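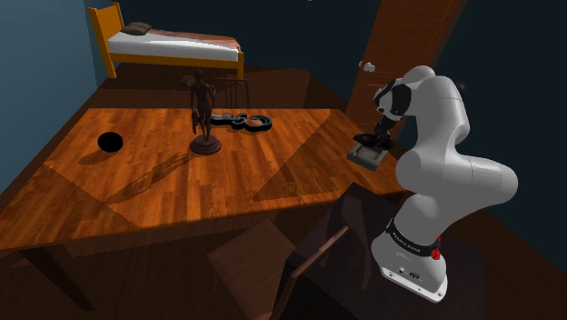

Godelieve Claeys doesn't like the word "butler." She runs the manipulation tests at Gustard, where most of the work is done in simulation, and she would prefer that people ask about table clearing.

"A table is a good unit of work," she says. "It has an edge, a height, a known surface. What's on it is the hard part."

The current benchmark, called Plarer, contains 648 tabletop layouts. Each puts a few unrelated objects on a table in a furnished room and asks the arm to pick up one of them and place it somewhere else. A tray counts as easy, provided the fingers get a good hold on the rim. Bowls are harder than visitors expect, and anything that looks like a cable is still scored separately.

"With a rigid object I can give you a grasp and defend it," Claeys says. "With a flexible one I can give you a grasp, and then the object has a different shape."

Rounded items that narrow to a neck fall somewhere between. The neck suits a parallel gripper well enough, but the wide part gets in the way of the wrist view, and the planner loses sight of whatever is behind.
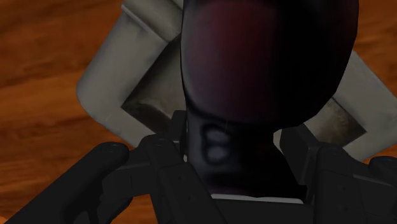
*Wrist view in simulation: a dark object with a narrow neck, a gray box-like object behind it.*

I asked whether any of this could be bought for a home yet. She said no, then qualified it. Shop-floor work is closer, in her view – the parts repeat and the lighting stays put. A trial at the Skukham packing site in June ran 101 shifts on a single picking task, and the arm needed a person's help 32 times. She considers that acceptable for a packing line.

"In a kitchen it would be switched off within 2 days," she says. "People at home have no patience for a machine that stops and waits."

Speed is the other objection. Claeys slows the arm near anything tall or top-heavy, and a statue in the middle of the table can double the time of a simple move. Her colleagues at Martens, who supply the planner, want the limit raised. She has declined so far – the simulated objects cost nothing to knock over, but she wants the same settings to carry over to hardware.

The next version of Plarer will add drawers.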